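Speaker notes: Where the Floor Changes
Evening talk, Grunedmont Public Library, lower meeting room

Slide 1. Title
Wait for the doors to close. Say hello, say the talk runs 38 minutes and questions go at the end. Handouts are on the table by the coat rack. Mention that the hearing loop works best in the front rows.

Slide 2. What this is about
I repair and replace floors in older houses. Most of the calls I get are about one narrow strip of the house, the place where one floor stops and another starts. People trip there, dirt collects there, and water gets under the edge there. Tonight is about how to look at that strip and decide what to do with it.

Ask for a show of hands: who has a transition at home that squeaks or has come loose? Leave time for people to look around.

Slide 3. Why two floors never match
Old houses were floored one room at a time. A kitchen may have been redone four times while the hall was left alone. Every new layer adds height. By the time I see it, the kitchen can be most of an inch above the hall.

Floors also move. Wood gets wider in a damp summer and shrinks when the heat comes on. Tile hardly moves at all. If you butt one hard against the other, something has to give, and it is usually the grout or the first board.

Slide 4. The Mukura Street house
Tell this one slowly. Narrow two-story house, 11 doorways on the ground floor, and hardly two of them handled the same way. One had a strip nailed through both floors, so each winter it pulled the nails up. I took it out, left a gap for the wood, and fastened the new strip on one side only. That was in June. I went back the next winter and it was flat.

Slide 5. Running a strip at an angle
Most people think of a transition as something that sits square under a door. In an open room it can go wherever the two floors meet.
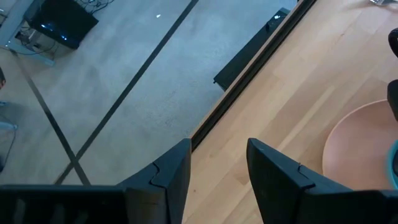 Two floor surfaces divided by a long dark strip on the diagonal.

Talk about layout here. On a diagonal, every board or tile along the line gets its own cut, so the waste goes up. Order extra. Snap the line first and walk across it for a day or two before cutting anything. I have had customers move the line after living with the chalk over a Saturday.

Slide 6. Choosing the profile
Pass the samples around now. Start them on the left side of the room.

T-molding: for floors at the same height.
Reducer: for a drop from one floor to the other.
Flat saddle: for doorways with a lot of traffic.
End cap: for carpet, or against a sliding door track.

The samples are from Zastum. I buy from them because they sell single lengths. Other suppliers are fine.

If anyone asks about wheelchairs and walkers: go for the lowest, longest slope you can fit. Test it with the actual chair.

Slide 7. Cost
The Ngô Bakery job is the one to use. They had a loose strip between the counter area and the seating. Materials and labor came to $376, and more than half of that was cleaning old adhesive off the slab. Tell people to ask for removal as its own line on any quote.

Slide 8. Things to check at home
Press along the strip with your foot and listen.
Look for screws standing proud.
Slide a playing card under the edge. If it goes in easily, so will water.
Check the bottom of the door. A new strip may mean trimming it — people forget this until the door won't close.

Skip this slide if we are past 7:40.

Slide 9. Questions
Repeat each question into the microphone. If it is about asbestos tile, do not guess. Tell them to leave it alone and have it tested before any work. The phone number for the county office is on page 3 of the handout.

Collect the samples before people leave. Last time the reducer went home with someone.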